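About Hundmont

Hundmont teaches home cooking in Lilanport. We have one kitchen, 51 recipes and a low opinion of most cooking advice, including some we used to give.

The school started when a few of us got tired of recipes that promised caramelized onions in ten minutes. We timed it on four different stoves. The quickest batch that tasted right took 30 minutes, and the others took longer. We wrote that down, taught it to a few neighbors in July, and kept going.

Every recipe we teach gets cooked by someone who has never made it before. If that person gets stuck, the page goes back for rewriting. This is slow and it annoys whoever wrote the recipe. Eleven are waiting right now, and the flatbread has been back three times.

We don't sell pans. We don't believe you need a special knife for tomatoes, and we have yet to taste the difference when beans are soaked with a bay leaf. Bring us a good argument and we'll cook both versions side by side. We lost the one about salting eggplant, and the lentil page was changed too.
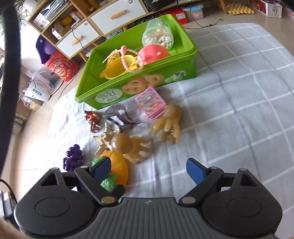

Subira Mosoti wrote to us after the beginners' course that we were too hard on family recipes. Her grandmother never measured a thing, she said, and the stew came out the same every time, so why should she trust a scale? She had a point about the stew. We still think a scale helps on the first try, and she still disagrees.

The beginners' course is six evenings, starting at 6 p.m., and each class runs 90 minutes. You'll cook rice, beans, two soups, a roast chicken and a plain cake. You will not become a chef. Be careful of any class that says you will - ours included, if you ever catch us saying it.

Butkienė, our soup and dumpling evening, is for people who have done the basics. Cledadeck is the name of our recipe binder. It comes with the course or costs $100 by itself, a price we have argued over and may argue over again.

We don't post star ratings. People are polite right after they've been fed. If you want to know whether we're any good, come eat at an open kitchen night and ask whoever is washing up.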